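From the Kusstead teaching bench

Hello again! Tuesday evenings have turned into gripper night at my place, and I've been having far more fun than I expected. If you missed the October note, we're collecting demonstrations for Lesar, which means I do a small household job with a gripper in my hand, over and over, and the robot learns from the recordings later. No joystick, no headset, just me and a pair of fingers that open and close when I squeeze.

My job at the moment is sorting fruit and veg (the glamour!). I've done 159 takes so far and the goal is 300 before we send the lot over to Lestside for training. Zixuan Liang is well ahead of me and very gracious about it. The whole group is aiming for 1000, so if you've got a free evening, please put your hand up.

A few things I've picked up along the way. Slow down just before you close on something round, or it'll roll off on you. Open the fingers wider than feels necessary. Shuffle everything between takes, colours and sizes too, so the robot doesn't learn that the orange always lives in one corner. And if you fumble a grab, keep going and fix it, since Yao's team likes having a few recoveries in the mix.

I'd budget 2 hours for your first session, mostly for getting used to having such clumsy fingers. Mine still ache a bit the next morning! Write back if you'd like a spot on the roster.
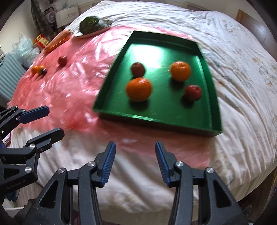 Do I need to know how to program to record demonstrations?
You don't need any programming at all. If you can squeeze a handle and pick things up, you can record, and we'll look after the files once you've finished.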